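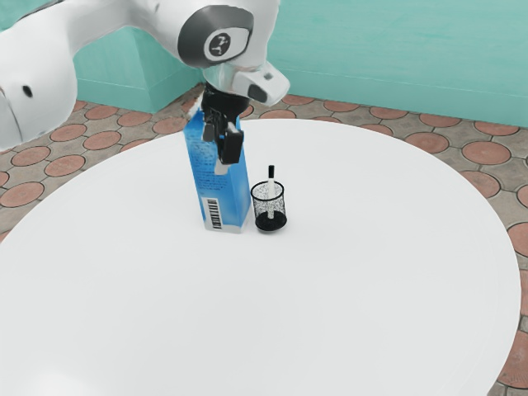 OK, so, street trees. I'm going to talk for ten minutes about the 162 we put in along the Macapagal ditch last June, and then I want to hear from you, especially anybody from the Bultley side. Planting day is the easy bit! Everybody turns up, there's coffee, you go home muddy. What I care about is the summer after. A young tree standing on its own is a bit like a tall carton set upright on a table: fine while something has hold of the top, and then you let go and wait for the first bump. So, stakes. We used two per tree, low down, with the soft ties from Vekeo.

(Slow down here, I always rush this.)

Water next. We gave each tree a slow soak from a bag, early, before 8 a.m. if we could manage it. We lost 42. Most of those were at the south end, where the soil is basically old road gravel, and I'd plant something tougher there next time.

Money: the Skinico grant paid for 50 of the trees, plus the mulch. The rest came out of the plant sale.

Now the ask. We want to put 700 in over the next stretch, down to the bridge, and I need people who'll take a block and water it through two summers. Sign-up sheet is by the door. Pens too, I hope.

Questions, then the map.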